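ok so I finally started on the craft closet last night and I have opinions about storage bins now. thread I guess

background: we moved to Mernby in April and I swore every box would be unpacked by summer. the closet in the back room was where boxes went when I got tired of looking at them. you know the kind of closet. you open it sideways.

first discovery: I own so much yarn. I bought a lot of it from the Chauvin closing sale, when they had the big 400 gram cones marked down, and then apparently forgot and bought more. all gray. I don't even wear gray!!

second discovery: the clear lidded boxes everybody told me to get are terrible. the lids crack at the corners the first winter. I paid for 8 of them at Donano and four still close. the rest I've been holding shut with packing tape like an animal

so I asked Fabrice Langlois (he runs the stockroom at Momovo, he has thought about this way more than any of us) what he'd buy and he said skip the lids. get deep open bins, one kind only, and throw a pillowcase over anything that hates dust. he was very firm about the one kind only part

his other rule is that you empty the whole thing before you put anything back. no putting it away as you go. I hated this. my hallway was wall to wall fabric until midnight and I had to step over a sewing machine to brush my teeth

he's right though, I would have shoved the same junk back in the same corner. instead I got to a bag of zippers from a project I gave up on two apartments ago and it went straight in the donate pile. felt amazing 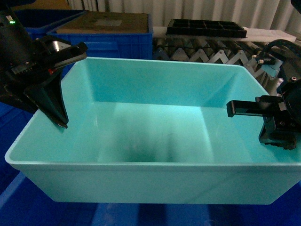

yarn is going in the turquoise ones, decided. I went back and forth between those and plain white for a week, which is silly for something that lives in a closet, but look how light it is inside with nothing in it! my closet has one sad bulb and I am sick of digging for a black spool at the bottom of a dark box. also the rim goes all the way around, so you can grab it from whichever side is facing you. fabric scraps get their own, buttons stay in jars

still undecided: the patterns. I have a stack that's about as tall as the cat and the envelopes are all falling apart. filing drawer? big envelopes? if you have a system please tell me, I will copy it exactly

tonight is ribbon. pray for me

oh and if anybody near Mernby wants gray yarn I am so serious, come get it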